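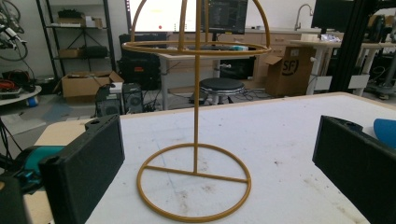 Does a baseball cap keep its shape on a wire stand?

A baseball cap holds its shape on a wire stand for normal storage if the cage is a little smaller than the crown and the weight of the brim is not pulling on one side of the sweatband. Soft unlined caps sag between the rods sooner than caps with a stiff front panel.

Gorkley Cap and Stand Table – README

Contents
Summary
Files
Columns
Position codes
How rows were made
Stands
Caps
Known problems
Uses
Changes
License

Summary

The Gorkley table records how caps rest on small open wire stands of the kind sold for closets, shop counters and dressing tables. Each row is one cap set down on one stand in one position, with a note on whether it stayed put and what the crown looked like after it was left alone. The table has 1,088 rows covering 16 caps and 2 stand models. It was put together in Dramulby for people who write storage and display instructions for headwear, and it is released as plain text so that it opens in any spreadsheet.

The table is small and was not sampled from any larger population of hats. Treat it as bench notes in column form.

Files

caps_on_stands.csv – the main table, one row per placement
caps.csv – one row per cap
stands.csv – one row per stand model
codes.txt – position codes and their definitions
README.txt – this file

All files are UTF-8. Fields are separated by commas. Text fields that contain a comma are in double quotes. Empty means not recorded. A zero is a real zero.

Columns in caps_on_stands.csv

row_id: integer, unique, with no meaning beyond order of entry.
cap_id: matches caps.csv.
stand_id: matches stands.csv.
position: one of the codes listed below.
brim_dir: direction of the brim as seen from the front edge of the table. Values are front, back, left, right.
rest: stable, leaning or fell. Judged by eye after the cap was let go.
contact: where the cap met the wire. Values are crown, sweatband, brim, mixed.
crown_after: unchanged, flattened, dented or ridged. Ridged means a line left by a rod that could be felt with a finger.
note: free text, often empty.

Position codes

There are 5 codes.

UP – cap right side up, crown over the cage, opening facing down
INV – cap upside down, crown down, opening facing up
SIDE – cap on its side, opening facing the edge of the table
BRIM – cap held mainly by the brim, crown hanging free
OFF – cap placed on the stand and not staying on it in any usable position

OFF is a position and not a result. A cap that was set down as UP and then fell is coded UP with rest = fell. OFF is kept for cases where the person entering the row could not name a position at all. Earlier copies of the table mixed the two, see Changes.

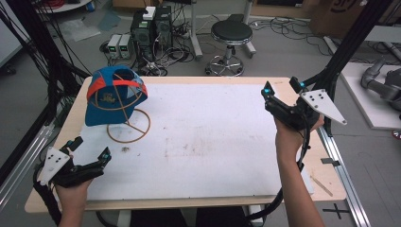
Figure 2. Cap upside down on a wire stand (position code INV).

How rows were made

A stand was put on a flat table and checked for rocking by pressing on opposite sides of the base. If it rocked, it was turned until it sat level or was left out. The cap was then set down in the position to be recorded, let go, and looked at from the front and from one side. The rest and contact fields were filled in at that point. The cap was left in place until the next visit to the table, and crown_after was filled in before it was picked up.

The time between the two checks was not controlled. Most gaps were overnight. Some were shorter, and these are marked "short" in the note column when the person remembered to write it.

Adjustable caps were closed to the same strap setting for every placement. The setting is given in caps.csv as the hole or snap number, counted from the smallest. Hook-and-loop straps have no number and are entered as "full overlap" or "half overlap".

No padding was used between cap and cage. Tissue, foam collars and plastic crown inserts all change the contact values and are outside the table.

Stands

Leka: one-piece wire stand, ring base, rounded cage, painted finish. The pole does not adjust.

Plinley: wire stand with ring base and rounded cage, pole in two sections that screw together. A loose joint lets the cage tilt, so the joint was tightened by hand before each session.

Both models have an open cage, and a soft cap can settle into the gaps. Base diameter, pole height and cage width for each model are in stands.csv in millimeters. Cage width was measured at the widest point, outside to outside.

Small flaws in the wire matter more than expected. A rough spot at a weld will catch the mesh on the back of a trucker cap and give a "stable" result that says little about balance. Rows where this was noticed have "catch" in the note column.

Caps

The caps are everyday baseball styles: structured and unstructured fronts, closed backs, snapbacks, and mesh backs. Fabric, panel count, front stiffness and closure are in caps.csv. Front stiffness is a three-step scale (soft, medium, stiff) decided by pressing the front panel with one thumb. Colors are entered as a main color and a second color, with anything further in the note column. Logos are entered as present or absent, with the method (printed, embroidered, patch) where it could be told. The wording of logos was not recorded.

Straw hats, beanies and wide-brimmed hats are not included.

Known problems

Contact is unreliable for INV. With the crown down inside the curve of the cage, the lower side of the cap is hard to see, and several rows entered as "crown" should probably be "mixed". Do not use contact to compare INV with UP.

The leaning value was used loosely at first. A cap tilted by the weight of its brim but in no danger of falling was sometimes entered as stable.

Soft caps changed over the work. A cap with a ridge from one placement was reshaped by hand before the next, and the reshaping was not perfect. Sort by row_id within each cap_id if wear is of interest.

SIDE and BRIM are thin. Most caps were tried in these positions only a few times, and the stiff-front caps were seldom tried as BRIM.

Dust and lint on the table were not cleaned off before every placement. This should have no effect on the results but does show up on dark fabric.

Uses

Suitable: drafting care sheets, checking whether a stand suits a style of cap, class exercises in cleaning small tables, comparing position wording across product instructions.

Not suitable: load ratings, claims about long-term storage, or any ranking of brands.

When quoting a result, give the position code and the stand model together. "Stays on the stand" means little without both.

Changes

September – OFF separated from rest = fell. Affected rows were re-entered from the paper sheets.
September – brim_dir changed from the wearer's view to the table view. Left and right are swapped compared with older copies.
October – "ridged" added to crown_after. Older rows that said "dented" with a mention of a line in the note were moved over.
October – strap settings filled in for the snapbacks.

Copies without a codes.txt file predate all of these and should be replaced.

License

The table and this README may be copied, changed and passed on with credit to the Gorkley Cap and Stand Table. Corrections are welcome as a list of row_id values with the proposed change beside each one.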